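The Hand That Remembers

By Tomoyo Hosoda

When I was a child, my aunt taught me to fold paper by putting her hands over mine. She did not say much. She pressed my thumb down, moved my wrist a little, and after some evenings I could do it alone. I thought of her many times in October, when I spent my mornings in a workshop in Urley, learning how people teach a robot.

The workshop belongs to Ladis, a small company that prepares robot arms for repair shops and small factories. The people there do not like the word "programming". They say "showing". An operator shows the arm a task, and the arm keeps a record of every joint position and everything its cameras see. One such record is called a demonstration. For a simple task, such as putting a cap into a tray, they want 50 demonstrations. For a task with a soft object they want 100, and sometimes they throw half of them away and begin again.

There are two ways to show. The first is the old one, and it is close to my aunt's method. You switch the arm to a free mode, in which the motors carry only its own weight, and you take it by the wrist and lead it. I tried this on my first morning. The arm felt lighter than I expected, but also a little stubborn, like a shopping cart with one bad wheel. I led it down to a cap, closed the fingers with a button, and led it to the tray. It took me very long. When the arm repeated my movement, I saw every place where I had been unsure. It stopped where I had stopped to think.

The second way is by remote control. The operator sits at a desk with a smaller arm, which they call the leader, and the bigger arm follows it. The workshop has 2 of these desks. The one I used was built around a controller named Kuroda, and the newer one is named Bovby, for reasons that were explained to me but I did not write down. With the leader your own hands stay out of the way, and the cameras record only what the robot will see later, when it works alone. This matters more than I first understood. If my sleeve is in every picture, the robot may learn that a sleeve is part of the job.

The difficult thing is that you feel almost nothing. On the Kuroda desk the handle gives no push back when the fingers meet an object. You have to judge it with your eyes, from a small screen showing what the wrist camera sees. Experienced operators look at this screen nearly all the time. I kept looking up at the real arm, and each time I looked up I lost the angle.
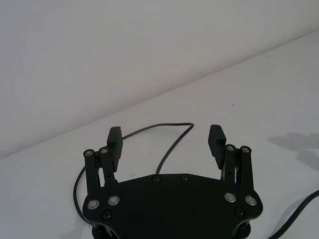 The two-finger gripper, open, from the wrist camera. The right fingertip shows its fine grooves.

After some days I began to see the task as this camera sees it. The fingers are always there, at the lower part of the screen, and it is the world that moves toward them. You learn to wait until the cap sits in the space between the two pads. You learn also not to hurry the closing. I pinched one cap by its edge so many times that the operator next to me, a patient man, gave me a different cap.

I asked him what makes a good demonstration. He said that it should be a little boring. The path should be clear, with the same kind of approach each time, but the cap should start in a different place, so that the arm does not simply learn one road. He also keeps some of his mistakes, if he repaired them well. An arm that has never seen a bad grasp does not know how to come back from one.

On my last morning I recorded 2 demonstrations that he agreed to keep. They went into the folder with the others, with no name on them.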